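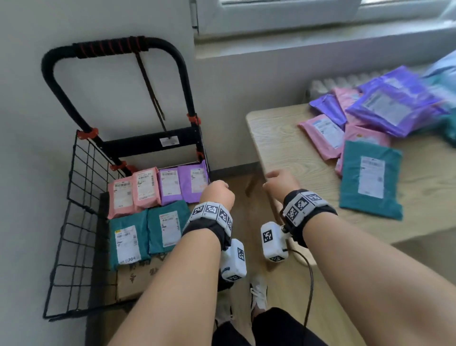

Wrist pose jumps when hands go near the mesh basket (Nundovum tracker)

nundo_perk wrote:
Hello all. I am working on the perception part for a parcel loading task in Perkthorpe. A person moves poly mailers between a table and a folding trolley, and we want clean wrist trajectories to train the policy. Both wrists have a strap with square markers, and a white module with its own markers hangs below.

Over the table the poses are good. Near the trolley the right wrist sometimes flips its orientation for a few frames and then comes back. In one recording of 1,000 frames I found 9 flips. I have already tried a smoothing window of 6 frames, but it only makes the flip wider and softer, and the policy then learns a slow turn of the wrist which did not exist.

My suspicion is the detector. The trolley wall is a grid of black wire with square openings, and the parcels have white labels full of barcodes. So there are very many candidate squares before the ID check.
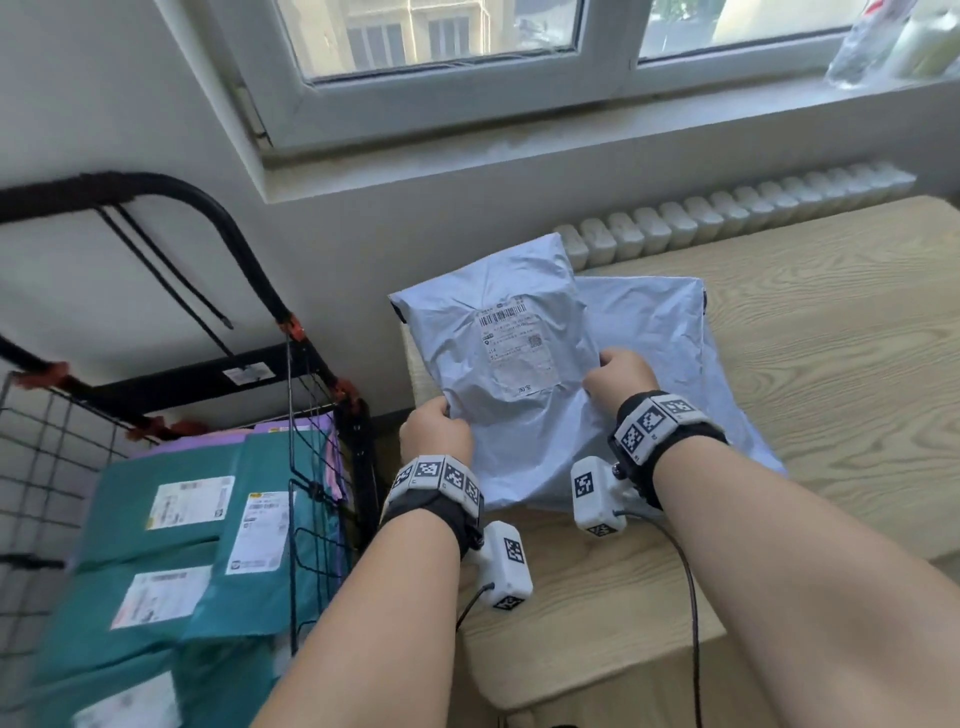

Sawsan Aoun wrote:
I do not believe it is the grid. A wire opening will almost never decode to a valid ID. What you describe is the usual planar ambiguity: one small marker, seen nearly from the front, gives two possible poses, and the solver chooses the wrong one. Please solve for all visible markers of one wrist together, as a rigid body.

xenos_user wrote:
Half agree. We use Xenos and not Nundovum, but we did have false IDs from printed labels, mostly with the small marker dictionary and with error correction set too high. Which dictionary do you use? And do you log the rejected candidates?

nundo_perk wrote:
The small one, with default correction. I do not log the rejected ones, I will add it. About the rigid body: the strap is fabric, so I was afraid that the blocks move against each other when the person closes the hand. This is why I solved each marker alone and took the mean.

Sawsan Aoun wrote:
Taking the mean of rotations when one of them is flipped is exactly how you get strange results. The strap bends a little, yes. Calibrate it anyway and give the residual a wider tolerance. Do not put the hanging module in the same body as the strap until you have checked that the joint is stiff.
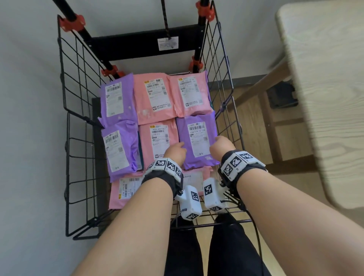 Both hands on the mailers in the basket, straps and modules at the wrists.

kellcombe_dev wrote:
I would do neither first. Keep both solutions per marker and let the filter choose the one closer to the predicted pose. It is a small change in the Kellcombe branch. Calibrating fabric is a waste of an afternoon in my opinion.

Sawsan Aoun wrote:
And when the prediction is already wrong, the filter stays on the wrong side. I have seen this.

nundo_perk wrote:
Thank you both. I ran 800 frames again with the rigid body for the right strap only, module excluded. One flip is left, and in that place only a single marker was detected - so here I will try the filter idea. The log of rejected candidates is long, but I found no false ID in it so far. I will post the config in March, when the left wrist is done too.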